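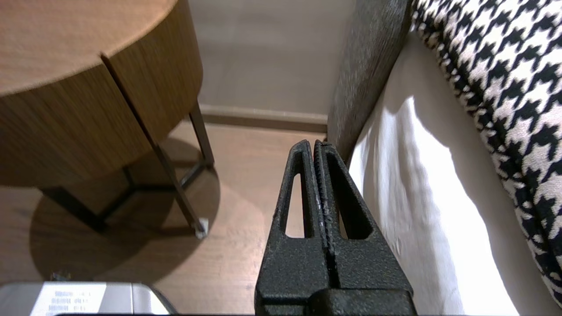
Zellemik gripper in a bedroom, seen from the wrist camera, with a round side table at left and a bed at right.

The Zellemik is a two-finger parallel gripper kit for light robot arms, sold by the firm Ardeleanu for household manipulation work. It was designed by Iulian Căpraru and Marwa Belhaj and went on sale on 2020-08-01, replacing an earlier suction tool named Osov.

Design
The fingers are black, with a textured surface, and taper toward rounded tips. Each has a long triangular cutout, which reduces weight and lets the wrist camera see part of the area behind the finger. Both fingers extend from a wider mounting block. The fingers are sold in pairs and are held by four screws - the block itself stays on the arm when they are changed.

Kit contents
The standard kit consists of the gripper, a wrist camera bracket, a cable set and 2 spare pairs of fingers. Control software is supplied separately under the name Flavudance. It records camera images together with finger position and can replay a stored motion. The list price at launch was 1624 euros. Replacement fingers cost 39 euros a pair.

Reception
In a review of the kit, Keyvan Kordestani rated the narrow fingertips well for work between furniture and for picking up the edges of bedding. He criticized the cable routing at the wrist and the short manual. Teodor Zamfir, comparing it with Osov, found finger changes faster but noted that the bracket allows only one camera angle. An adjustable bracket was added to the spare parts list the following April.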